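Stakville Makers Help > Robots and Automation > Setup and upkeep

Fingers keep catching the SATA cable when the arm reaches into a PC tower

slatbench
April 12, 2023

Hi all! I've been setting up a small cell for pulling hard drives out of old desktop towers and putting them back, and I'm having more fun with it than with anything I've built in years. The arm is a white cobot at the far edge of the bench, with a black two-finger gripper and a little camera at the wrist. The tower lies on its side with the panel off, and the drive goes to and from a gray plastic tray next to it (a Tannous tray, cut down a bit to fit my bench).

The tray side is great. Drives stand upright in the slots and the fingers find them every time. My trouble is inside the case. There's the big bundle of black cables, then the red, orange and black power wires, then that flat light-blue SATA cable, all of them wanting to be where my fingers want to be. 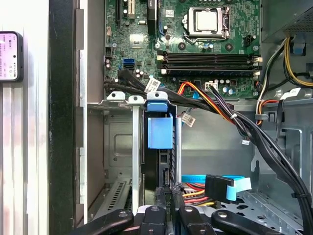 I've tried coming in from the power supply end and from the drive bay end. From the drive bay end I get a clean path on maybe half the towers. On the rest, one finger hooks the SATA cable on the way back out and the arm stops on a force fault. Yesterday I ran 9 towers and had four stops, all on the way out, none on the way in. So it's the retreat that needs work, I think? 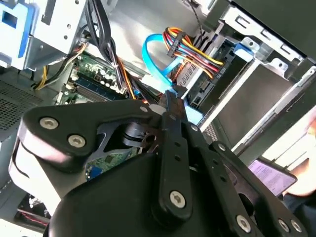
Fingertip at the light blue SATA cable, gripper down in the case.

Here's what I have now. The retreat is a straight lift of 19 mm, then a sideways move toward the tray. Finger speed is low. The finger plates are the stock Stunico ones and I haven't changed anything on them except to snug up the hex screws. The force limit is whatever the arm shipped with. I re-taught the tray positions in the controller last week and they repeat beautifully, so I don't suspect the base or the mount.

Two things I'd love opinions on. Should I tie the cables back by hand before each run, or is there a way to make the path forgiving enough that I don't have to? And does anybody check their wrist camera mount on a schedule, or only when something looks off? Mine gets bumped a lot when I load towers.
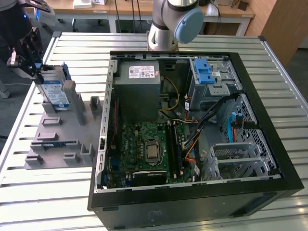 lilano_bench
Oh, this is a fun problem, I went through the same thing with a cell a lot like yours! Your guess about the retreat sounds right to me. Going in, the tips push the cable aside. Coming out, anything on the finger that sticks out sideways can pick it up like a crochet hook, and then your sideways move pulls it tight.

What fixed most of mine:

Back out along the exact line you came in on. Same waypoints, reverse order, and no sideways travel until the whole gripper is above the rim of the case. A 19 mm lift sounds way too short to me. It may clear the drive, but the plates behind the tips are still down among the wires.

Watch how far you open the fingers after letting go. I used to open all the way, which shoved the outer edges into the cables. Now I open 2 mm past the drive on each side and leave it there until I'm out.

Go over the finger plates with your thumb (arm stopped, please!). Screw heads that stand proud, holes, square corners, all of those can catch. I put a wrap of smooth tape over the worst corners in July and I'm still on the same wrap. Keep it off the gripping faces and out of the linkage, then cycle the gripper by hand-jog to make sure nothing rubs.

For the cables, I do tie them back, one soft tie, toward whichever wall is away from the fingers. It takes seconds. Unplugging the SATA end first is even better if your job allows it. You can do both and still work on the path!

Camera mount: I check at every start. Jog to a taught spot over the tray, compare with a saved picture, done. If it has shifted, tighten the mount and redo the hand-eye calibration before you touch any taught points.

greasepencil
Just raise the force limit. Works on mine.

lilano_bench
Please don't do that one, greasepencil! If the finger is hooked on a cable, a higher limit means it pulls harder, and a SATA connector on an old board doesn't take much. It's also part of what protects your hands when you're loading. I'd leave it as shipped and go after the path.

slatbench
Thank you!! Reversed the waypoints and cut the finger opening tonight. Ran four towers with no stops, including one that faulted yesterday. The tape is next, and I saved a reference picture over the tray for the morning check. I'll post again once I've been through the rest of the pile.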